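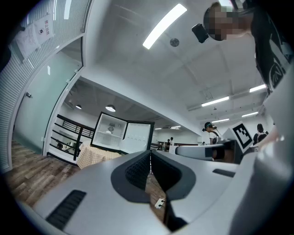 Why did Prurmont record its second album in a rehearsal room when a studio was available? The room was where the arrangements had been worked out, and the band's tempos and dynamics changed every time it played anywhere else.

Speaker notes: Recording Sultana. Room, method, noise control.

Opening. State the scope. The talk covers tracking only. Mixing was done at Tromum and gets one short section at the end. Mastering is out of scope. Questions on the songwriting can wait for the panel on Friday.

Background. The first record was tracked in parts, with drums to a click and everything else layered on top. The playing was accurate and the band disliked the result. Guitar parts written against a moving drum part had been recorded against a fixed one, and the chorus entries sounded early. For Sultana the rule was four players, one room, no click, no headphones except for the vocal. Overdubs were limited to backing vocals and percussion.

Play clip A (first album, second chorus), then clip B (same song, rehearsal recording). Do not talk over the clips. Ask people to listen to the bass drum against the left guitar.

The room. Low ceiling, carpet on concrete, one brick wall. Strong resonance in the low end, worst with the bass cabinet in the corner. Moving the cabinet a third of the way down the long wall fixed more than the panels did. Panels went behind the drums and on the ceiling above the kit. The brick was left bare. Leakage into the drum overheads was treated as part of the drum sound – show the mic plan and point out that the guitar amps face the nulls of the overheads.

High-pass filters were set at 30 Hz on everything except the bass drum and bass cabinet. Mention the filters in the preamps and explain why they were left off: the corner frequency was fixed and too high for the floor tom.

Takes. The sessions produced 176 full takes of 21 songs. Each was logged with a start time, a tuning note and one word from the drummer. The one-word note was the most useful field in the log. Takes marked "heavy" were nearly always slower at the end than at the start. Takes marked "fine" were almost never used. Put the log sheet on screen and give people time to read it.

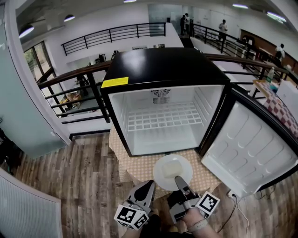
Noise in a room that was never built for recording comes mostly from things that are not part of the recording. Work through the sources in order of how often they spoil a take: air handling, lighting dimmers, power supplies, domestic appliances. The appliance to check first is the refrigerator. A mini fridge such as the black one on the round table has a fan grille at the top of the back wall, so there are two things to listen for, the fan and the cooling system. Cycling is the real problem, as a steady noise can be judged at the start of a take and an intermittent one cannot. Unplug it before the first take and put the car keys inside, so that it gets plugged in again before anyone drives home. Standing an appliance on a table can also make the tabletop radiate, and a folded towel under the feet helps a little.

Grounding. Both guitar amps, the bass amp and the interface ran from a single outlet through one distribution strip. Total load was checked first. Lights went on a separate circuit. Ground lifts were used on the DI boxes only, never on an amp. Say this twice, someone always asks.

Editing. Cuts between takes were allowed at section boundaries when the tempos agreed within a beat per minute. Without a click the cymbal decay gives the cut away before the tempo does. Play clip C, which has an edit going into the bridge, then play it again with the drums alone.

Mixing at Tromum. Keep it short. The overheads set the level of everything else. Polarity was checked on every close mic against the overheads before any EQ. The long reverb on the closing song is the stairwell at Nisska, re-recorded through a speaker on the landing, around three seconds of decay. No other artificial space on the record.

If time is short, drop clip C and the grounding section. Keep the take log. Leave the mic plan on screen during questions.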